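A morning on the hill road with the Vernholm team

I went up to Vernholm in July to see how they teach their ground robot to follow a road. I had asked for a tour of the office and got one, but most of the visit took place outdoors, on a stretch of road with a stone wall down one side, where the driving gets done.

Vernholm builds small wheeled machines for carrying tools and parcels between buildings. Flukance supplies the radio link and Marklow the motors. The steering is learned. Someone drives the robot with a hand controller, the robot records what its front camera sees together with every movement of the stick, and the recordings are used to train it. Ferhat Erdem, who runs the field work, put it this way: "We don't write a rule that says keep off the wall. We drive the way we want it to drive, many times."

We met at the office at 8 in the morning. Gülizar Ateş checked the batteries and went over the plan on a printed sheet. A run is 200 meters. The target for the week was 40 runs, split between Gülizar and a second operator, Tarık Canpolat. They swap after every fourth run. Gülizar told me that a tired operator starts making small corrections that don't need to be made, and the robot learns those too.

The controller is an ordinary two-stick unit. Left stick is speed, right stick is steering, and a button under the right index finger marks the moment as bad. If the operator drifts too close to a curb by mistake, she presses it, and the seconds before the press are left out of training. If she drifts on purpose and then steers back, she doesn't press it. Those recoveries are kept, and Ferhat asks for several of them on each side of the road.

Pace is slow. The robot goes at walking speed and the operator walks behind it with the controller at chest height. For part of the session Tarık drove from a tablet instead, looking only at the robot's own view. He said this was harder but gave better recordings, as he could react only to things the robot could see. From down there the view is mostly pavement. A low curb on the far side hardly shows, and the wall is what you steer by.
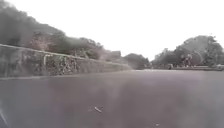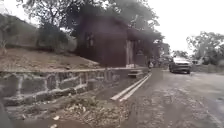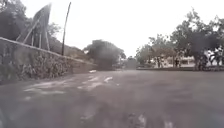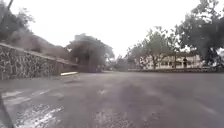

Views along the wall side of the road. The pickup is in the second; the faded white road markings are in the third.

Parked vehicles get their own instructions. The operator is supposed to begin moving over early and hold a steady line past the vehicle, with no stop. People on foot are treated differently: slow down first, then give room. Gülizar said new operators tend to do both at the same moment, and the robot ends up slowing down for everything, trees included.

Worn paint is another problem. In an early version the robot picked up a habit of turning slightly toward white marks on the ground. They fixed it by driving straight across such marks again and again, at different angles. Debris gets the same treatment. Leaves and twigs are to be driven over, and anything big enough to stop a wheel is to be driven around.

Back indoors, Zakhar Vakulenko showed me how the runs are sorted. He plays each one at double speed with the steering drawn as a line along the bottom of the screen. A smooth line goes through. A jagged one gets watched again at normal speed, and he decides whether to keep it, trim it or drop it. The folder for this road held 349 runs, counting earlier visits, and 48 had been dropped. Most of those were lost to gaps in the radio link, a few to the operator. He writes a short note on every dropped run and the operators read the notes before they go out again.

I was allowed to try the controller in the yard. My first run was bad. I kept pushing the steering stick too far and then pulling it back, and Zakhar's line for it looked like a saw blade. The second was better, though he dropped that one as well. Ferhat said it takes most people two days before their runs are usable.

Lunch was at Soylu, a small place down the hill. Ertuğrul Soylu runs it, and he asked Tarık when the robot would be coming for the bread orders. Tarık told him next year.

Visits can be arranged through the Vernholm office. Wear shoes you can walk in, and bring water, as there is none for sale along the road. The office part takes an hour and the outdoor part takes the rest of the morning. Visitors are asked to stay behind the operator during a run.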